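Home Archive About Contact

Fire doors, and what I found when I went round ours

April 28, 2025

I took over the building file at Korkwood in November. It came to me as two lever arch folders and a carrier bag. Most of the first folder is fine. The gas certificates are in order, the fixed wiring report is in date and the emergency lighting tests are signed off each month. The fire doors were another matter. There was one sheet, headed "Doors", with a column of ticks and no note of what had been looked at.

We have 14 fire doors across the two floors. I had walked through all of them for years and could not have told you which ones had closers that worked. So I spent a morning going round with a torch, a tape measure and a pad of paper, before getting anyone in to do it properly.

The gaps took the longest. The guidance I was working from wants the gap between the door and the frame to be small and even along the top and both sides, and most of ours were. The pair at the top of the back stairs were not. One leaf had dropped on its hinges and you could see daylight at the head on the handle side. It still shut, so everybody had been happy with it. 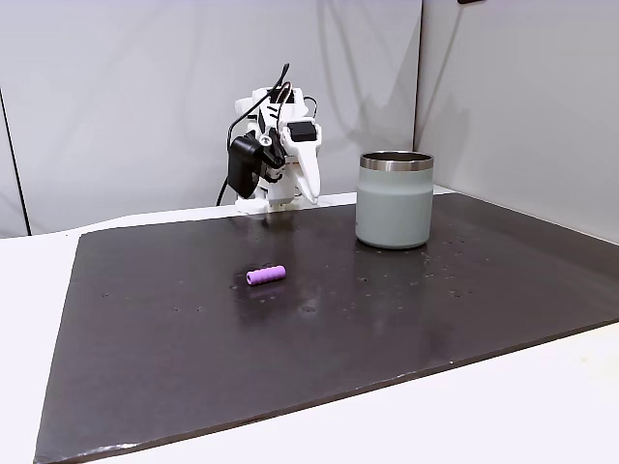

The second thing was seals. Ours are the sort that sit in a groove round the frame and swell in heat. On three doors they had been painted over, more than once by the look of it. I rang Norbert Bartoš, who did the doors at Trutby when they had their refurbishment, and asked whether that mattered. He said a thin coat might be all right depending on the maker, but that he'd want to see the data sheet, and if there wasn't one he would swap them. We have no data sheet. They are being swapped.

He came over the following week and did the full inspection. I had expected a quick look and a bill. He was there until four. He opened each door to different angles and let it go, to see whether the closer would bring it home from nearly shut as well as from wide open. Two of them would not. They stopped against the latch and sat there. I had only tried them from wide open, where the door has some speed behind it, and had put them down as passes. If you do your own checks, try both.

He also took against the hinges on the store room door. Two of the three were marked and the third was a plain one somebody had fitted as a replacement. The screws in it were shorter than the others too. I would never have spotted that.

The price for the repairs came in at £1253, including the seals and two new closers. That was more than the 1000 I had set aside, and I did ask whether any of it could wait until next year. Norbert was quite straight about it. The threshold strip on the office door could wait. The rest could not. I have moved the money out of the decorating budget and the corridor will have to stay green for a bit longer.

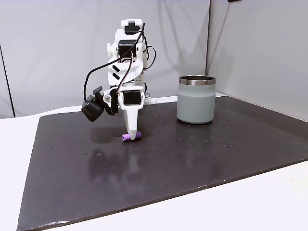
What I have changed since is the record. The old sheet had one tick per door. The new one has a line for each of these:

Gaps at top and sides
Seals present, whole and not painted
Closer shuts the door from wide open and from nearly shut
Hinges, all three, screws tight
Glass and beading
Sign on both faces where needed
Anything propping it open

That last one gets its own line as it is the fault I find most often. I have taken away two wedges and a fire extinguisher so far. The extinguisher annoyed me more than the wedges did, as it was meant to be on a bracket at the other end of the corridor. The kitchen door gets propped every day, and telling people off has had no effect, so I have asked for a price on a hold-open device linked to the alarm. Abilio Valcárcel at Manzano has had those on his kitchen and post room for some time and says the only trouble has been people thinking the door is broken when it shuts during the alarm test.

Each door has a number now, on a small disc at the top of the hinge side. Before this the sheet said things like "door by photocopier", and the photocopier has moved twice. I used numbers that match the floor plan, which meant redrawing a bit of the plan, as it still showed a wall in the meeting room that came down before my time. A copy of the plan has gone in the folder and another by the alarm panel.

I had an email asking if I would share the sheet. Yes, leave a comment with your address and I'll send it. It is a plain one-page table and you will need to alter it for your own doors. It's no substitute for having somebody competent in.

Next on the list is the cable penetrations above the ceiling tiles. Kenitz put in our network cabling and I have lifted one tile so far, over the comms cupboard. There is a hole through the wall up there that I could get my fist in. I have written to them and am waiting to hear back.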